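Filed under: Course Handouts > Canine Breeding and Genetics > Unit 4

Unit 4: Coefficient of inbreeding and the use of popular sires
Notes by Armelle Collet

4.1 Scope

Unit 3 dealt with single-gene traits (coat colour, coat length, the simple recessive eye conditions). This unit deals with the pedigree as a whole. You will need the five-generation pedigree of Ollora handed out in August, a pencil and a calculator. The tables at the back of the Unit 3 handout are not needed.

4.2 Definition

The coefficient of inbreeding, written F, is the probability that the two copies of a gene carried by a dog are identical by descent, meaning that both were inherited from the same copy in a shared ancestor. It runs from 0 to 1 and is often given as a percentage. F is a statement about probability across the whole genome. Two littermates have the same pedigree F and may still differ a good deal when tested by DNA.

4.3 Calculation by path

For each ancestor that appears on both the sire's and the dam's side:

1. Trace the path from the sire up to the common ancestor and down to the dam.
2. Count the dogs in the path, including sire, dam and ancestor. Call this n.
3. Raise one half to the power n.
4. Multiply by (1 + F of the common ancestor). If that F is not known, take it as zero and say so in your working.
5. Add the results for all paths.

No dog may appear twice in a single path. Most errors in last year's worksheets came from breaking this rule -- the total then comes out too high.

Worked case. Flarent is mated to his half-sister Kilance. They share a sire, Rolland, and have unrelated dams. The only path is Flarent -- Rolland -- Kilance, so n = 3 and one half to the power three is 0.125. Rolland's own F is taken as zero. The puppies have F = 12.5%.

For comparison, full siblings give 25%, as does parent to offspring. First cousins give 6.25%.

4.4 Depth of pedigree

F depends on how far back the record goes. A three-generation pedigree will often show zero in a dog whose ten-generation figure is well above that of a half-sibling mating. Always quote the number of generations with the result. Figures taken from different depths must not be compared. 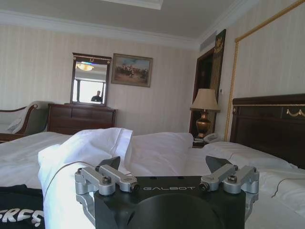

Missing ancestors have the same effect as a short pedigree. An imported dog with unknown grandparents is treated as unrelated to everything, and this may be false. In the practice file, 92 per cent of the ancestor places are filled over 10 generations. Treat results from that file as minimum values.

4.5 Popular sires

A sire is called popular when he contributes far more puppies to a generation than the average male. Suppose a breed registers 300 puppies in a year and one dog sires 50 of them. He is the father of one puppy in six. His grandchildren will meet each other in the breeding population whether or not their owners intend it, and F rises even though no close mating has been planned.

Two further points for discussion:

Any recessive fault the dog carries is spread before affected puppies appear. The first cases usually turn up when his descendants are bred together, by which time he may be retired or dead.

Using his full brother instead gives little relief. On average the brothers share half their genes, and more if their parents were related.

4.6 Exercises

(a) Find F for Ollora using all common ancestors within five generations. Show each path on its own line.

(b) Repeat (a) using three generations only. Explain the difference in two or three sentences.

(c) Kilance is later mated to her own sire, Rolland. Find F for the litter, taking Rolland's F first as zero and then as 12.5%.

Work in fractions until the last step, and round to two decimal places. Unit 5 covers effective population size and uses the answer to (a), so keep your working.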